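Bedding thread. I have changed apartments 3 times in five years and the fitted sheet has won every round.

The one on the bed now came from a shop in Tinargate. The label says it fits all mattresses. It fits all mattresses the way one hat fits all heads, if you hold it on with both hands and don't turn around.

I asked Tolera Tesfamariam, who used to make up rooms at a guesthouse in Koltesmont, for her method. "Opposite corners first." I did opposite corners first. The other two corners then came off together, like they'd planned it.

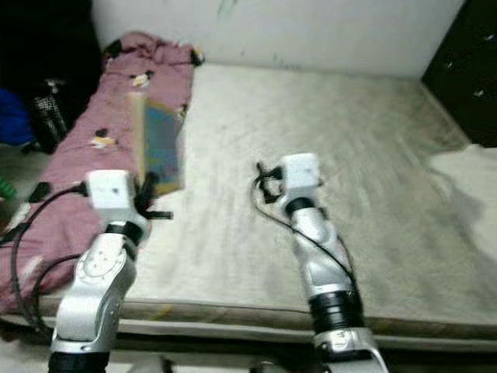
My position on blankets is that they go on last. My position is not widely respected at home. There's the mauve one, bunched up along the left side of the mattress with little scraps scattered on it, and a pale sheet with gray smudges I plan to call a pattern if my mother asks.

Laundry math: 155 minutes for the "bedding" cycle on our machine. The quick cycle is 30 and I'd like to know what happens in the difference.

Someone replied that you can just sleep on top of a folded blanket and skip the sheet. I've bookmarked this.

Shopping list: sheet straps (the elastic kind), stain stick, second sheet so the first one can rest.

Will report back on the straps. Tolera says they're cheating. Tolera also irons pillowcases.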